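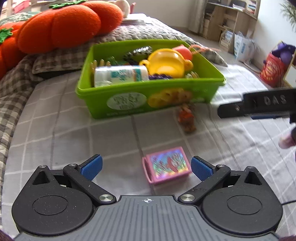
Bình Quan wrote in to ask which bin the shiny lids are supposed to go in, and whether anyone at Prultden had tried putting one there.

It is a fair question, and Prultden's new packaging pledge doesn't answer it.

MEDIA RELEASE
26/01/2020

Stamell questions "fully recyclable" claim on collectable packaging

Consumer newsletter Stamell has asked Prultden to publish the testing behind its claim that all small gift and collectable boxes sold under its Tolleo label are now "fully recyclable".

The company announced the change before Christmas. Its statement runs to seven pages, nearly three of them about the colour of the new logo. Foil and holographic finishes get one sentence, which says they are "compatible with modern recovery systems". It doesn't name a system, a council or a sorting plant.

Stamell put the claim to its readers and received 2,917 replies. Most said they put decorated boxes in the kerbside recycling and hoped for the best. Plenty had rung their council and been told to tear the lid off first, or to bin the lot.

"Compatible is a lovely word and I'd like to see it do some work," said Stamell editor Hideaki Kinoshita. "If a lid can be recycled, tell us where. If it depends on your postcode, print that on the box."

Rival supplier Dobos makes a similar promise on its website. It has told Stamell it will review the wording, though it wouldn't say when, or what a review involves.

Stamell is asking both companies for test results by the end of February. It will print whatever arrives in full, including nothing.

Readers can send in the advice their own council has given them, preferably in writing.

Media contact: Hideaki Kinoshita, Stamell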